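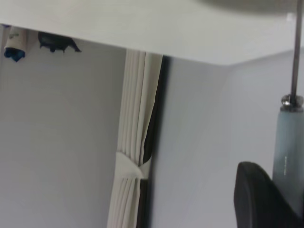 分类：赛车工程 / 教材 / 第3章

第3章 性能平衡与配重

量产车基础上的跑车赛事允许前置发动机、中置发动机和后置发动机的车型同场竞赛，自然吸气与涡轮增压也并存。各车型的迎风面积、轴距、质心位置和功率曲线差别很大，若仅以统一的技术规则约束，研发投入会很快集中到少数几种有利的布局上。赛事组织者因此采用性能平衡制度，对每一种已认证车型单独规定最小质量、进气量或增压压力、最小离地间隙及尾翼角度范围，使不同车型在同一赛道上的单圈潜力接近。

性能平衡的对象是车型，配重制度的对象则是参赛单位在积分榜上的成绩。两者在文献和赛事公告中常被混用，本书将其严格区分。凡由车型认证数据导出的质量调整称为“平衡质量”，凡由比赛名次导出的质量调整称为“成绩配重”。一辆赛车在某一分站的实际最小质量为认证基准质量、平衡质量与成绩配重之和。平衡质量可以取负值，成绩配重不得为负。

3.1 基准质量的确定

基准质量指车辆在可参赛状态下、不含车手、燃油箱排空时的质量。冷却液、润滑油、制动液按工作液位加注，饮水系统排空，车载摄像设备或等重的替代块须安装到位。称重在水平度经过校准的平台上进行，四轮各置一只称重传感器，轮胎压力调至认证文件规定值。车轮应处于直行位置，防倾杆的连接状态须在记录中注明。

本章的算例均取自Trokari系列赛的规则框架。该系列赛中，Dumlao车型的认证基准质量为1218千克，Clamau车型的基准质量较高，但发动机在中转速区的扭矩也较大。两种车型的质量差不能直接换算为单圈时间差。质量对圈速的影响随赛道而变：在以低速弯出弯加速为主的赛道上，质量的影响主要体现为纵向加速度的损失；在以高速弯为主的赛道上，轮胎的载荷敏感性起主导作用。

载荷敏感性指轮胎的侧向附着系数随垂直载荷增加而下降的性质。设某一车轮的垂直载荷为Fz，在给定侧偏角下的最大侧向力为Fy，则Fy随Fz单调增加，但增加的速率递减。车辆质量提高后，各轮静载荷按比例上升，弯中的横向载荷转移量也随之上升，外侧车轮工作在曲线更平缓的区段。结果是全车可用侧向力的增幅小于质量的增幅，极限侧向加速度下降。这一结论在忽略空气动力下压力时已经成立。计入下压力后，由于下压力与质量无关，单位质量分得的下压力减小，极限侧向加速度会进一步降低。

3.2 成绩配重的累积与递减

成绩配重通常在每一分站结束后更新。常见做法有单站结算和滚动结算两种。单站结算制只看上一场的名次，配重在下一场有效，之后归零。滚动结算制把每一场的增减量累加，同时设置上限。Trokari系列赛采用滚动结算，规则规定单车累积的成绩配重不得超过100千克，超出部分不结转。

上限的取值受两方面约束。若上限过低，领先车组很快达到上限，后续各站的名次不再影响配重，制度在赛季后段失去调节能力。若上限过高，则制动系统的热负荷和悬架的静态行程都会偏离认证时的设计范围。制动盘吸收的能量与车辆质量成正比，与制动初末速度的平方差成正比。在连续重制动的赛道上，增加的质量会使制动盘平均温度上移，摩擦片的磨损率也会上升。因此，确定上限时应当以制动负荷最大的赛道为校核工况，平均工况不足以作为依据。

递减规则的设计同样需要注意。若积分区之外的每一名次均可减重，则落后车组有可能在某一站主动放弃位置，以换取下一站较轻的车辆。为抑制这种行为，多数规则对单站减重量设限，并要求车辆完成规定比例的赛程才有减重资格。因技术故障退赛的车辆一般维持原有配重。 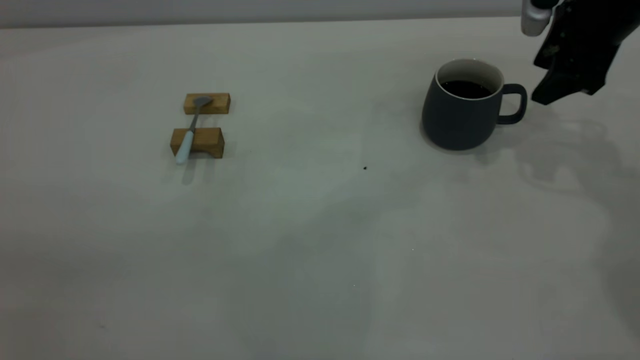 成绩配重安装在车内什么位置？

配重块须固定在认证文件指定的配重箱内，配重箱通常位于副驾驶侧地板，以螺栓与车身结构相连，并由技术检查人员加封。车队不得自行把成绩配重分散到其他位置。为达到最小质量而加装的平衡质量，其位置自由度由各赛事的规则另行规定。

固定位置的规定有其动力学上的后果。配重箱位于地板平面，一般低于整车质心，加装配重后质心高度略有下降，横向载荷转移的增量因此小于按质量比例估算的结果。配重箱的纵向位置相对质心的前后关系因车型而异。对于质心靠后的车型，配重箱处于质心之前，加重使前轴静载荷比例上升，车辆在稳态弯中趋向不足转向。对于发动机前置的车型，这一变化较小，个别情况下符号相反。同样的配重量作用于不同车型，除损失纵向加速度外，还会改变平衡特性，车队需要在防倾杆刚度和尾翼角度的允许范围内重新调校。

3.3 赛道特性对配重效应的影响

配重效应以“每圈时间增量与配重量之比”表示，称为质量灵敏度。质量灵敏度必须注明赛道和车型，脱离赛道给出的数值没有比较意义。Ustadar赛道单圈长度为2571米，弯道密集，直道较短，车辆在全部单圈时间中有较大比例处于横向或复合受力状态。对这类短赛道，单圈时间增量的绝对值较小，但正赛圈数多，累积差距仍然可观。比较不同长度的赛道时，应当把单圈时间增量除以赛道长度，得到单位里程的时间增量，再进行讨论。

质量灵敏度可以由准静态单圈仿真求得。计算时把赛道中心线或实测行车线离散为若干段，在各段根据曲率求出侧向附着极限对应的速度，再由弯心向前、向后积分，分别得到加速段与制动段的速度曲线，两条曲线与极速曲线的下包络即为全圈速度。对基准质量和加配重后的质量各计算一次，两次单圈时间之差除以配重量，即为该工况下的质量灵敏度。轮胎模型的载荷敏感系数对结果影响显著，应以实测数据标定。沿用其他规格轮胎的系数会产生系统性偏差，偏差方向取决于胎体结构和胎压设定。

仿真得到的是轮胎状态一定时的灵敏度。在正赛中，较重的车辆轮胎磨损更快，单圈时间增量会随行驶圈数扩大。耐力赛一个行驶段内的燃油质量也在不断减少，燃油消耗带来的减重与轮胎衰退带来的时间损失相互叠加，从计时数据中直接分离配重效应比较困难。常用的处理方法是选取同一车型、配重不同的车辆，在行驶段起始圈数相同、所用轮胎规格相同的条件下作对比，并剔除进出维修区的圈、黄旗区间以及受慢车阻挡的圈。

3.4 称重与合规判定

合规判定以赛后称重为准。车辆冲线后进入封闭停车区，在技术人员监督下抽空剩余燃油，再上平台称重。比赛中损失的车身部件，经裁判确认后可以等重部件补足；轮胎磨损造成的质量减少一般不予补偿，车队在赛前设定质量时应留出余量。磨损后的轮胎还会黏附赛道上的橡胶颗粒，对称重结果有相反方向的影响，规则通常允许检查人员要求换装另一组车轮后复称。

余量的大小由车队自行决定。余量过大等于主动加重，余量过小则有赛后取消成绩的风险。设定余量时须逐项列出比赛中的质量损失来源，包括轮胎与制动摩擦材料的磨损、润滑油消耗、冷却液溢出以及滑块磨耗，并计入称重平台本身的测量不确定度。下一节从四轮称重数据出发，推导质心纵向位置与高度的计算方法，并说明倾斜平台法的误差来源。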